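Re: [pc-disassembly] Equipment request for next year - what goes on the list

Date: November 23, 2023

I've gone through the quote from Boström and the bench work at Inholm. The work we'd be buying for is the CPU job, in the desktop cases and on the grey task board:
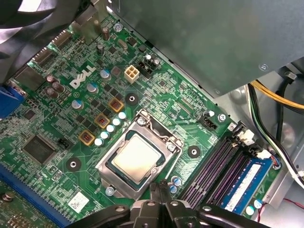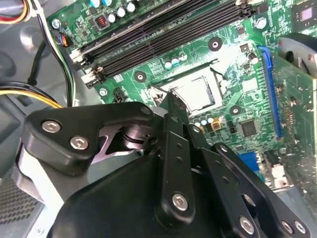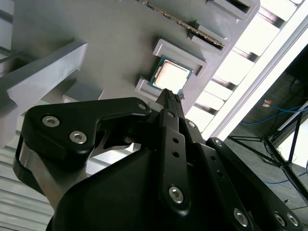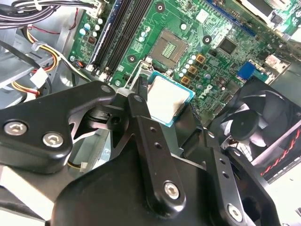 What I'd put on the list

- 4 sets of spare fingertips. They are the part I expect to replace most often.
- 20 more used desktops, all the same model if Pollulow can manage it. Mixed boards cost us programming time.
- 3 spare task boards, printed in-house. No need to budget for these beyond filament.
- No second arm this year. I'd sooner see the first one booked properly.

On your question:

> Before I send this up, can someone tell me if we need the
> wider gripper as well? Bernau has one and they seem happy
> with it. Also, is $170 per desktop still right? That was the
> July price and I don't want to go back for more money.

I'd leave the wider gripper off. Fingers have to get in beside cables and under the drive cage, and a bigger body makes that harder. If Bernau will lend us theirs, we can try it on heatsinks first.

The $170 is still right, but it doesn't include freight - please add a separate line for that.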